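## 4. Ajuste de la pinza y prueba de agarre con perfil ranurado

Esta sección supone que el brazo Prurkel ya está atornillado al banco y que se ha completado la referencia de ejes (sección 3). La numeración de parámetros corresponde al controlador Flotgate del taller. Si se usa otra versión del firmware, consúltese la tabla de equivalencias de Vaida Urbonaitė en la carpeta del armario eléctrico.

### 4.1 Material necesario

- Perfil de aluminio ranurado, cortado a 495 mm, sin rebabas.
- Llave Allen de 3 mm y fijador de roscas de resistencia media.
- Alcohol isopropílico y paño sin pelusa.
- Escuadra de 90°.

### 4.2 Montaje de los dedos

1. Corte la alimentación del brazo y espere a que se apague el indicador del controlador.
2. Limpie las caras interiores de ambos dedos con alcohol.
3. Presente cada dedo en su carro con la cara plana hacia el centro. Los dos dedos no son intercambiables.
4. Aplique fijador y apriete los tornillos en cruz, primero a mano.
5. Cierre la pinza manualmente. Los dedos deben tocarse en toda la altura de la cara.

> **Precaución:** no fuerce el husillo con la alimentación conectada. El motor mantiene par aunque el eje no se mueva.

### 4.3 Parámetros de cierre

1. Conecte el controlador y abra el menú *Pinza > Fuerza*.
2. Fije el límite de corriente en 30 (unidades internas).
3. Abra la pinza hasta el tope y anote la lectura del codificador. En nuestro montaje es 1298; una desviación pequeña es normal tras cambiar la correa.
4. Introduzca ese valor como apertura máxima.
5. Fije el tiempo de espera tras el cierre en 3000 ms.
6. Guarde y reinicie. Los valores no guardados se pierden al pulsar la parada de emergencia.

> **Nota:** Rimantas Rimkutė trabaja con un límite de corriente más alto para piezas de acero. No copie su perfil de usuario para aluminio: marca las aristas de la ranura.

### 4.4 Prueba de agarre

1. Coloque el perfil en vertical en el soporte, con la ranura orientada hacia la muñeca.
2. Lleve la pinza a la posición de aproximación a velocidad reducida.
3. Centre los dedos respecto al perfil. Cada uno debe apoyar en una cara lateral, sin entrar en la ranura.
4. Ejecute el cierre y espere a que termine la temporización.
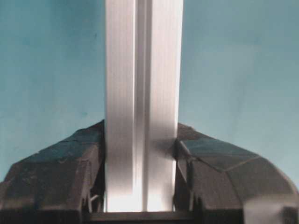

5. Compruebe la verticalidad con la escuadra apoyada en el banco. Si el perfil se inclina, abra la pinza, afloje el dedo del lado hacia el que cae y repita 4.2 desde el paso 4.
6. Eleve el eje Z 20 mm y mantenga la posición durante un minuto.
7. Baje, abra y revise las caras laterales del perfil. No debe haber marcas nuevas.

> **Precaución:** mantenga las manos fuera del recorrido del eje Z durante los pasos 6 y 7. Un perfil suelto puede caer hacia el operario.

Si el perfil desliza, suba el límite de corriente de uno en uno y anote el valor final en la hoja del brazo. La calibración de la muñeca se trata en la sección 5.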